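4.2 What listeners did with the summer singles

We were delighted by how willing people were to talk about choruses. Listeners in Stamley and Rundton each heard 8 pop singles, all of them new to the panel, and marked the moment when they first felt like singing along. We had expected those marks to gather at the first chorus. Many came a good deal earlier – on the bass line, on a handclap, even on a breath before the opening word!

The Damasceno recordings, with their rough, close vocals and very little reverb, drew the earliest marks of all. Replies in the comment box were wonderfully direct. One listener wrote, "I was in before he got to the end of the line." Another said the groove made the lyrics feel familiar on a first hearing, a point we return to in Section 5.

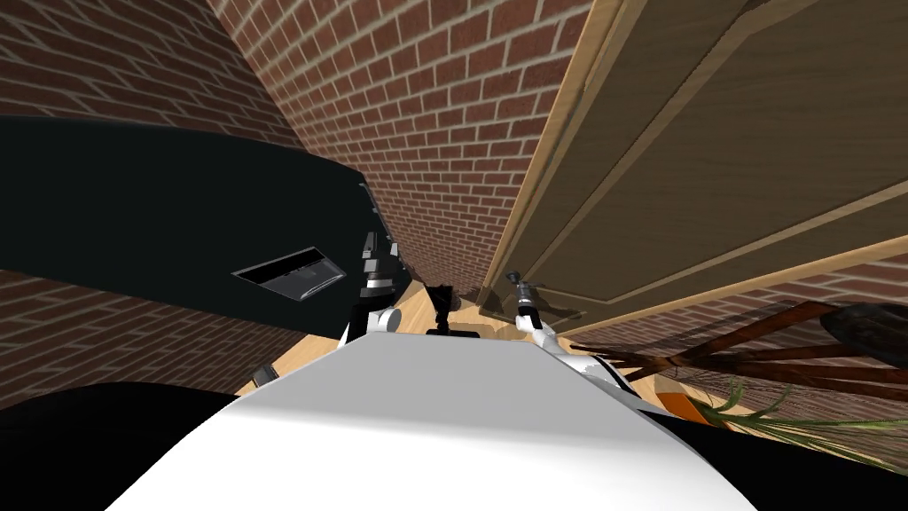
Figure 3

Repeat plays tell a second story, and for us it was the most exciting part of the July round. Songs with an early mark were played again more often over the next week, with 700 repeat plays in Stamley and 800 in Rundton. The slower ballads caught up later, mainly through evening listening on Deteo, the streaming app we used for both towns.

We would love to see the same test run with live sets, where the crowd is part of the hook. A singer who holds back the chorus for one more bar can change the whole room, and our headphone setup misses that completely.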